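Call for Singers and One Assistant Conductor: Morkden Youth Choir, Spring Season

The Morkden Youth Choir is looking for new voices for the season which begins after the winter holidays, and also for one assistant conductor (paid, part-time). Please read the text until the end before you write to us, as the two applications are different.

Who can sing with us

We invite young people from 11 to 18 years old. Sopranos and altos are always welcome. This year we need most of all tenors and basses, and boys whose voice is changing at the moment are also welcome. You do not have to read music on the first day, but you must be ready to learn it. We rehearse two times a week, each time for two hours with a short pause for tea.

Our program has folk songs in five languages, a small mass by Salvador Barreto and the song cycle "Curach", which we will perform together with the Laitinen school orchestra. The cycle is in eight parts and some of it is sung without accompaniment. It is difficult, and we start with it early.

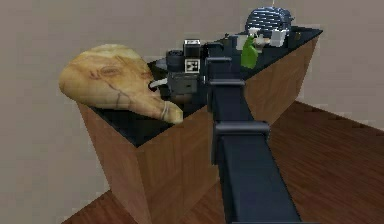 Oanh Bạch wrote to us after the last season that she had come to the audition with a sore throat and one song from primary school, and that she was taken anyway. She asks us to tell the new singers that the second altos have the best part in the whole cycle, and that they should not all ask to be sopranos.

The audition

It takes ten minutes. You sing one song of your own choice, in any language, and then you repeat some short melodies which the conductor plays on the piano. There is also a simple rhythm exercise with clapping. Parents are asked to wait outside of the room. If you play an instrument you may bring it, but it does not change the result.

Please bring with you:

the filled application form, signed by a parent if you are under 18
one copy of the sheet music for the pianist, if your song has an accompaniment
the dates on which you already know that you cannot attend

The last point is important for us. In December we had a concert where half of the basses were at a chess tournament, and Lachlan Henare had to sing their line from the conductor's place.
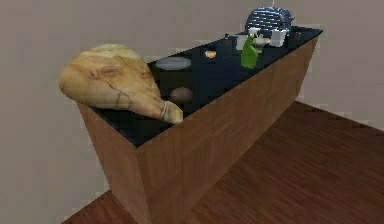

We therefore ask each singer to keep free the dress rehearsal and the two concerts at the Ruvano hall, which has 382 seats and is usually full. Who misses more than three rehearsals without informing us cannot sing in the concert, but can continue with the choir afterwards.

The season fee is 265 and includes the scores, the folder and the bus to Ruvano. The concert shirt is borrowed and must be returned clean. Families who cannot pay the full fee should write one line about it in the form; we can cover up to 3 places completely, and other reductions are possible.
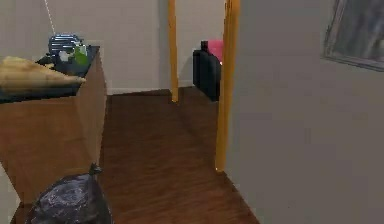 Assistant conductor

You will lead the sectional rehearsals of the lower voices, prepare the warm-up and replace Lachlan Henare when he is away. We expect finished or advanced studies in choral conducting or music teaching, confident piano playing and experience with teenagers. A second language is an advantage, especially Hungarian or Spanish. The pay is 779 per month until the end of the season, for eight hours a week.

Send your CV, a short letter and a recording of a rehearsal (a rehearsal, please, and not a concert) to Paloma Benavides at the choir office. Invited candidates will work with the choir for twenty minutes on one part of "Curach". The score will be sent in advance.

Applications for both must reach us by 25/02/2026. Questions about the audition are answered by Ernő Dudás, who is in the office on rehearsal days before the choir begins.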